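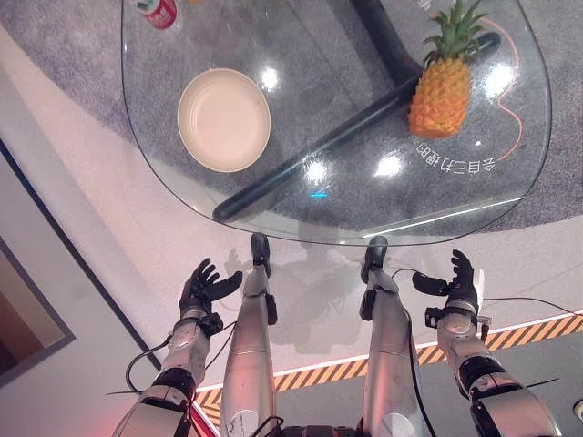 Glass tables at Faltdale

These are tables from the Faltdale showroom and from a few homes nearby, put together in December. Most are low tables for a sitting room. Two are dining height. They are grouped loosely by shape, and where we know the maker or the price it is given under the picture. Prices are what the owner paid and will have changed.

We kept to tables in use or set with ordinary things: plates, fruit, drinks, post. Glass photographs differently with something on it, and it helps to judge the size.

Irregular tops

Glass table with a rounded, irregular top on a thick black base. The base runs diagonally under the glass and ends in a rounded foot. On top are a cream plate and a pineapple. The ceiling lights reflect strongly in the glass, as they will in any room with fittings directly overhead.

Pebble-shaped table by Ralline, clear glass, three short legs in ash. Owner's flat, second floor. It stands 400 mm high, a little lower than the sofa seat.

The same Ralline table from the doorway. The narrow end faces the room so that people can get past to the window.

Kidney-shaped table, smoked glass. Bought second-hand without its feet, which were replaced with turned ones from Fevivwood. The new feet are slightly paler than the crossbar and have been left that way.

Long leaf-shaped top on a steel stand. The point at one end has been covered with a soft corner guard while the children are small.

Round tops

Kun side table, 2 shelves, both glass. The lower shelf holds magazines and a torch.

Round table with a frosted top. Fingerprints show less than on clear glass, but tea rings show just as much. Coasters are kept in the bowl.

Round dining table for four, Fevivwood, oak pedestal. £850 with delivery, chairs extra. The top came separately and took two people to lift on.

The oak pedestal from below, looking up through the glass. The four clear pads stop the top from sliding and need replacing when they turn yellow.

Large round table in a hallway, used for keys and parcels. The vase was moved to the middle after the edge was chipped.

The chip, close up. It was smoothed by a glazier and can be felt with a finger but is hard to see from standing height.

Square and rectangular tops

Square coffee table on a chrome frame, bought with the house. The screws were loose and two were missing.

Rectangular table in the Faltdale showroom, set for breakfast. The cups and plates are from the staff kitchen.

Ralline dining table with a glass top and painted base. The green paint is not a standard colour. The owner mixed it to match the window frames.

Nest of three tables, pulled out. The smallest goes in the bedroom when there are visitors.

The same nest pushed together with a lamp on top. The flex runs down the back leg and is held with a clip.

Desk with a glass top over a drawer. Pens roll off it, so there is a strip of felt along the back.

Cleaning and placing

Glass cloths folded on a tabletop. We use one damp and one dry, and wash them without fabric softener. Softener leaves smears.

Table on a wool rug, with a spare offcut under each foot. The offcuts spread the weight and can be moved round when the pile flattens.

Kun side table again, this time by a window in the late afternoon. The dust is easiest to see then, and the shelf underneath collects more of it than the top.

Low table with a lamp beside it and the ceiling light off. A side light gives far fewer bright spots in the glass.

Table packed for collection. Blanket first, then card on the edges, then tape round the card only. Carry it upright and keep it upright in the van.

Photographs and notes by Katalin Farkas. If you own a table shown on this page and would like a larger copy of the picture, leave your name at the Faltdale desk and say which one.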